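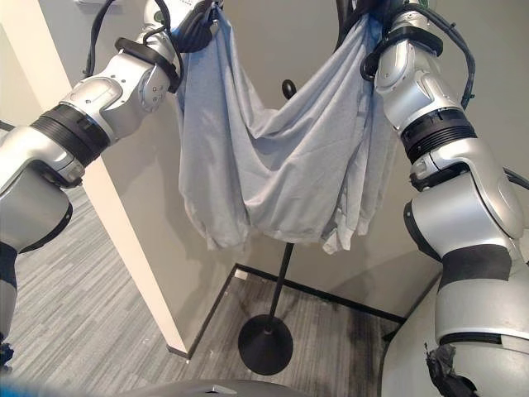

Hiu-tung Au read the first draft of this card and objected to the word "anomaly". The arms pulled against each other, she wrote in the margin, and a shirt was in between, so call it a fault.

Fault it is. Kestano Garment Handling, stuck-grip subset
Last revised Wednesday, November 30, 2022

What's in it
65 episodes out of a run of 1000, all grey cloth, all two-arm. In each one, a gripper was told to let go and reported that it had. The force log disagrees. The other arm, taking its colleague at its word, carried on with the fold.

What went wrong
The release flag was set when the open command was sent, and no one had asked it to wait for the fingers. Under light load this did no harm. With a thick fold pinched at the fingertips, the hand lagged, the second arm pulled, and the torque limit tripped — eventually. The limit had been raised in June to stop nuisance trips. It did stop them.

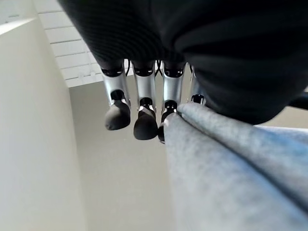
Can I train on the stuck-grip episodes?
Only as negatives. The action labels record what the controller believed, and its beliefs are the problem.

Files
episodes/ joint states and wrist video
force/ fingertip and wrist force, same clock
labels.csv episode, arm, trip time, notes

Notes are by Tsung-han Tsai. "Bad" and "v. bad" are separate categories and he will defend them.

Known gaps
Force data is missing for 3 episodes. Wrist video runs 20 frames behind the joint states in the oldest batch; correct it before you align anything.

Before running the replay script on real arms
Restore the old torque limit. Stay outside the marked area and keep a hand on the stop button. The script does not check either.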